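Equipment & Budgeting > Humanoids and mobile manipulators
Thread: Line items for a two-room home test setup, what am I missing?

tirk_ops
Putting together the January request for a second room. The first was built piecemeal and I have no clean cost history for it. Current sheet:

Humanoid, full body, two hands: quote pending from Avuleck
Spare hand, right side only
Overhead support and cable run
Furniture and household props: $524
Network, storage, one workstation
Contingency: 10 percent

The finance side wants furniture under "facilities" and everything else under "capital." Does anyone split it that way and regret it?

catterall_b
We split it that way. The props became a problem. Facilities treats a shelf as a fixed asset and wants a form when you swap it. Put it all under consumables if they let you.

Also, 10 percent is low. Hands alone will eat that.

rowhouse83
Disagree on the contingency. If the spare hand is its own line, 10 is fine. What I would question is buying only the right one. Which arm does your shelf work?

tirk_ops
Both, depending on the task. Current room, high and low reaches on the same unit:

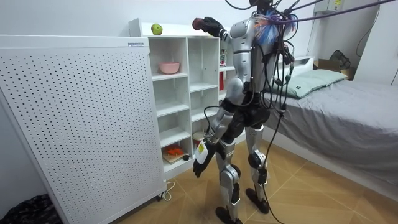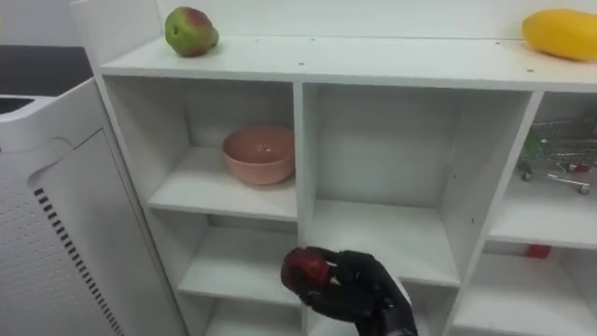
The shelf is the cheapest thing on my sheet and it has driven most of the decisions. We picked cube storage for the opening size, then found the top surface got used as much as the compartments. The left arm is up at top-shelf height in the first shot, with the right hanging down near the knee, so I take the point about ordering one side. I will get a price for a left hand as well. The cables off the upper back are the other item I want to cost properly this time – we bought ours in three orders from Grullstead and paid shipping three times.

rowhouse83
Then a pair, or none and a service contract. One spare hand on a two-arm robot is half a plan.

catterall_b
A service contract from whom? Turnaround on ours was long enough that we would have been better off with parts on the rack. Ask for the turnaround in writing before you compare prices.

On cables: price the support and the cable run as one line with one supplier. Leave slack for a squat or a low reach. Ours was measured with the robot standing and we had to redo it.

s_tiwari
Sarita Tiwari, I handle purchasing for a similar room. Two notes.

1. Props. We carry $200 a quarter for fruit, bowls, cups and small containers. Real fruit is a recurring cost and should not sit in a one-time request.

2. Floor. If the second room is tiled like yours, check it for level before delivery. We did not, and paid for a return visit.

tirk_ops
Thanks. The $524 was one-time, so I will break out the consumables. The second room is carpet over concrete.

rowhouse83
Carpet is a separate argument. I would pull it up and budget for that.

catterall_b
I would not. If the point is homes, some homes have carpet. Get the low-pile kind and keep it.

tirk_ops
Leaving the carpet out of this round. Revised sheet has hands as a pair, support and cables merged, props moved to quarterly. Contingency stays at 10 until Avuleck sends the quote, then I will look at it again.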